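Open lab afternoon at Gravora: notes on the sorting cell

31 May 2018
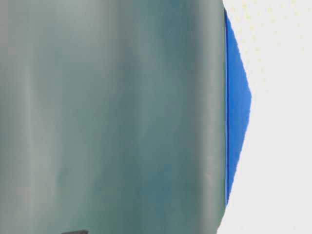 What does a robot cell do when it can't see the part it has been told to pick? The one I watched waits for a second view, and if the second view is no better it skips the item and records the skip.

I asked that early in the visit, mainly to find out how the people at Gravora talk about failure. Jiahui Liao, who wrote most of the planner, answered it in one sentence and then spent twenty minutes on the exceptions.

The cell is called Cistine. It is a six-axis arm on a steel pedestal, a parallel gripper with replaceable pads, two fixed cameras and an industrial PC under the bench. Items arrive in a shallow tray and leave in one of 9 bins. The vision side is a separate package, Surkudon, which takes an image from each camera and returns a ranked list of grasp candidates. The planner works down the list until it finds one it can reach without a collision.

Timing was better than I expected. The limit for a full cycle is 30 seconds, after which the arm goes home and the item is marked as unresolved. Most cycles I timed with my phone came in well under that. The slow ones had the same cause: the top candidate was reachable but the retreat path was not, so the planner had to back out and start again with the next one. Liao wants to check the retreat before the approach. It's a small change on paper, but the approach planner and the retreat planner keep their collision models in different formats.

Occlusion took up most of the discussion. With fixed cameras, anything close to the lens hides a lot of the work area, and a large plain surface gives the matcher almost nothing to hold on to. Surkudon used to return low-confidence candidates on surfaces like that and let the planner sort it out. It now returns an empty list, and the cell asks for another view. Junhao Han showed me the log from before and after. The newer log is longer and much easier to read.

Their test set has 2496 recorded attempts, of which 236 were labeled by hand as blocked views. I asked how two people labeling the same attempt would agree on "blocked." Han said they had rewritten the guideline twice and would probably do it again. The current version goes by whether a person could point to a grasp, and ignores how much of the object is covered. I would have used a percentage, and I'm still not sure they are right.

The live demo ran twice. In the first run the arm dropped an item short of its bin and carried on, as there is no sensor on the bins. In the second, Touran Jafarzadeh pressed the emergency stop halfway through a move to show the recovery sequence. The arm came back at reduced speed, re-referenced the gripper, and discarded its old plan. I liked that last step. I've worked with a cell that resumed the old plan after a stop, and I spent a week finding out why it kept hitting a fixture.

Things I didn't get to ask: pad wear, how often the cameras are recalibrated, and whether the PC is the bottleneck. They expect to have bin sensors fitted in July, and I'd like to see the cell again after that.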